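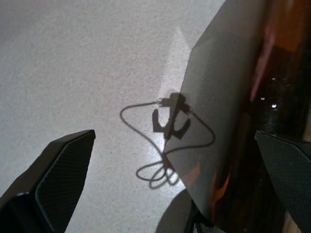

Can I come and see a robot working before I decide whether I need one?

Come on any open day at Mesmont. There is no charge, you don't have to book, and you can stay for as many attempts as you have patience for.

Mesmont is a demonstration house for household and light-work machines. We don't build robots and we take no commission on them. Gunnlaugur Kárason started the place after a trade fair where he was shown a very good film of a robot folding towels and then not allowed to see the robot. He had spent years buying equipment for a hotel laundry and had stopped believing films.

What we offer is dull by comparison. A maker brings a machine, sets it up on our floor, and runs it in front of whoever turns up. We choose the task on the morning. If it drops things, you'll see it drop things. Two makers have asked us to clear the room while they reset and we said no both times. One of them, Uruleck, came back in November and did rather better.

Laundry is what most visitors ask for, so laundry is what we mostly show. A machine with two arms has to hold a basket level, keep it close to the washer door and deal with clothes, which have no fixed shape and catch on everything. Watch the grippers. Watch the cables as well, and ask who tidies them when the thing is living in your utility room. Ask how long setting up took. Makers tend to leave that out of the price.

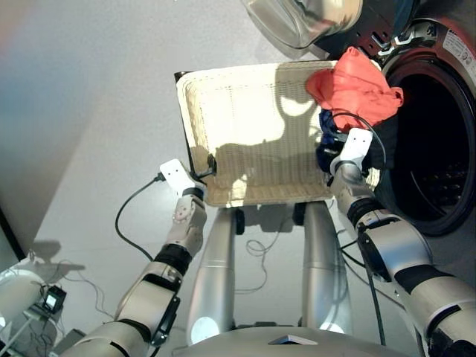
What we keep a record of

Eylül Demirtaş runs the floor and writes up every attempt, including the ones the maker would like called a warm-up. Her log stands at 1,144 attempts. Of those, 482 were finished with no person stepping in. She doesn't round up, and a sock left in the drum counts as not finished. The log is on the desk by the door and you may read it.

We had 89 visitors at the last open day, a Sunday, 2023-02-05. A fair number left less keen than they came. Some went the other way, Gunnlaugur among them for most of an afternoon, though he says it wore off.

Schools and care homes

Groups are welcome on weekdays by arrangement. We'd ask teachers not to promise the children a butler. The machines are slow and there is a lot of waiting.

Makers

Etim and Mosine have both shown here. If you want to, write to Eylül with the machine's weight and power needs. We don't need the brochure.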